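Giving Up the Second Freezer

Posted 12/12/18

Print this post | E-mail this to a friend

We got rid of the chest freezer in November. It was a Gernell, bought used from Czesław Krawczyk when he moved out of the house on the corner, and it sat in our basement for 12 years. It still ran. I gave it away because I was tired of owning food I didn't know about.

If you have never had a second freezer, the way it works is this. You buy it to save money. Meat goes on sale, you buy a lot of meat. The garden makes too many beans, you blanch the beans. For a year or two you are very organized. Then the good stuff moves up and the old stuff moves down, and the bottom layer turns into something like a basement under the basement.

I kept a list taped to the lid for a while. The list was wrong by the second month. My husband would take out a pack of chops and not cross it off, and I would put in two loaves of bread and not write them down. I blamed him for years, but when I found the old list behind the water heater, most of the missing entries were mine.

What I pulled out

It took me one long Saturday's worth of work spread over three evenings. I found soup from before we painted the kitchen. I found 29 bags of shredded zucchini. I remember shredding that zucchini and I remember thinking we would make bread all winter. We made bread twice.

There was also a turkey. I don't know where the turkey came from. It had no label except the price, and I don't shop at that store.

About a third of it was still fine to eat. I had a rule that anything without a date went out, and I broke the rule once, for a container of my mother's tomato sauce. We ate that on a Sunday with the kids and it tasted like it should.

The rest went into the trash in small amounts over several weeks, so the cans weren't too heavy to roll down the driveway.

What it cost to run

I borrowed a plug-in meter from Waldemar Domański next door, who lends it to anybody who asks and writes your name on a card when he does. I left it on the freezer for 8 days. Then I did the math for a year and got 486 kilowatt hours. That is not a fortune where we live. It was more than I expected, though, and it didn't count the food we threw out, which was the larger expense by far.

I was going to work out what each bag of zucchini had cost us in electricity, and then I decided I didn't want to know.

Cooking from what's there

The bigger change has been upstairs. With only the freezer over the fridge, I have to plan for about a week and no more. I shop on a short list. If chicken is on sale I buy two packs, and I walk past the rest. That was hard the first few times. I come from people who do not walk past chicken.

I also cook smaller. I used to heat the big oven for everything because I was always making a double batch, half for dinner and half for the basement. Now a single tray does it most nights, and the toaster oven handles a single tray. It preheats in a few minutes and the kitchen doesn't get hot. The plain toaster stays out too — we eat a lot of toast. 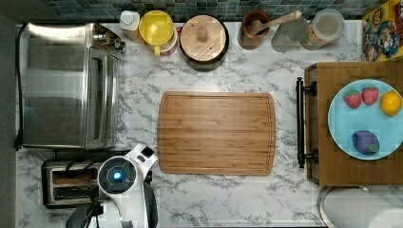 Things I would still freeze

Bread, sliced before it goes in. Butter. Broth, in flat bags so they stack. Ginger root, which grates better frozen anyway. One emergency dinner, with a date on it in marker, and when it gets eaten you make another one.

I would not freeze zucchini again. If you have too many, pick them small or plant fewer. We are going down to one plant next year.

I don't think everybody should get rid of the extra freezer. If you hunt, or you buy half a cow, or the nearest store is an hour off, you need it. We live ten minutes from two grocery stores. I had a freezer because my parents had one.

The spot where it stood is now a clean rectangle on the basement floor, and I have told the family that nothing is to be put there. So far there is one box of Christmas lights on it.

Print this post | E-mail this to a friend

3 comments

jorkine wrote:
We have two of these in the garage and I read this out loud to my wife. She said no.

Mrs. Meléndez wrote:
You can put the shredded zucchini in meatloaf. Squeeze it out first or it gets soggy. Mine never notice it.

Olon wrote:
How did you get it up the stairs? Ours went down before the railing was put in and I don't think it's coming back out.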